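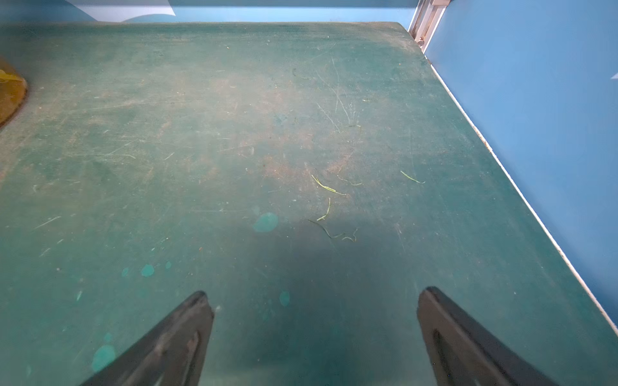

Surface wear

The Stallotum bench mat from Stulteck is a green work surface sold for general bench use. Ours has been down for 66 weeks. Fine pale scratches now run in every direction, and tan-brown dust has settled into a broad patch that dulls the color. Round turquoise spots show up clearly against the green. Thin curled scraps are easy to pick out too – a point in favor of the darker shade.

We log each item placed on the mat, and the count stands at 3,822. I would rate scratch hiding at 3 out of 10. Load tolerance is better: a transparent vase with a full arrangement stands at the back without rocking, and soft items such as a knitted cushion or a plush toy stay where they are put.
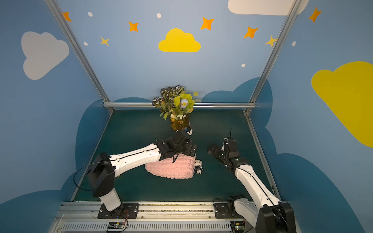
Verdict

Good for light handling. For cutting or scraping, the Indano mat from Friesen has a harder top layer.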